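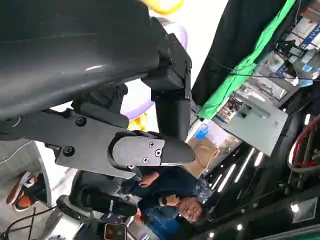 Stand and Hall Assistants (2 posts), Bultside Exhibition Centre, Plaklow

Reference: 774
Employer: Nastico Event Services
Contract: fixed term, to the end of July
Closing date: 2024-03-30

Nastico Event Services wishes to appoint two Stand and Hall Assistants to work at the Bultside Exhibition Centre. The successful candidates will help to prepare exhibition stands before opening, keep them in good order while visitors are present, and clear them once the event has closed.

The work

Trade stands fill up quickly. Curtains, cloths, cardboard, shelves of small items and lengths of cable all have to share a limited space, and exhibitors depend on our staff to keep that space safe and presentable. The postholders will report to the Hall Supervisor and will be expected to:

- hang and take down curtains, and fold and store cloths after use
- tidy shelves and equipment tables at the exhibitor's request, returning small items and bottles to their places
- coil, tie and label loose cables, and report any that cross a walkway
- flatten and remove cardboard and other packing
- check signs and panels each morning and report damage
- report faults in the hall lighting to the site office

Exhibitors' goods and equipment must not be moved without the exhibitor's consent. Full instruction on this point is given at induction.

The site

Most duties take place in the Bukhari Hall, which can hold up to 1000 visitors. Some work will be required in the goods yard and in the storage rooms on the lower level. The centre is a short walk from Plaklow station, and staff parking is available on request.

About you

Applicants should be careful, punctual and able to follow written instructions. Previous experience of exhibitions, theatre work or removals would be welcome but is not essential. The role involves long periods of standing, some lifting and occasional use of a stepladder - training is provided for both of the latter. Applicants must be aged 18 or over on the date of appointment.

Hours and pay

The posts are part time, with a total of 300 hours to be worked by each postholder over the length of the contract. Early starts and evening finishes are usual on set-up and clearance days. Pay is by the hour, according to the Nastico scale for hall staff, and is made monthly in arrears. Work clothing and safety footwear are supplied.

How to apply

Application forms may be collected from the site office at Bultside or requested by post. Completed forms should quote the reference given at the head of this notice and include the names of two referees. Candidates who require adjustments at interview are asked to say so on the form - such requests are dealt with in confidence and have no bearing on selection.

Interviews will be held at the centre and will include a short practical task. Forms received after the closing date will not be considered.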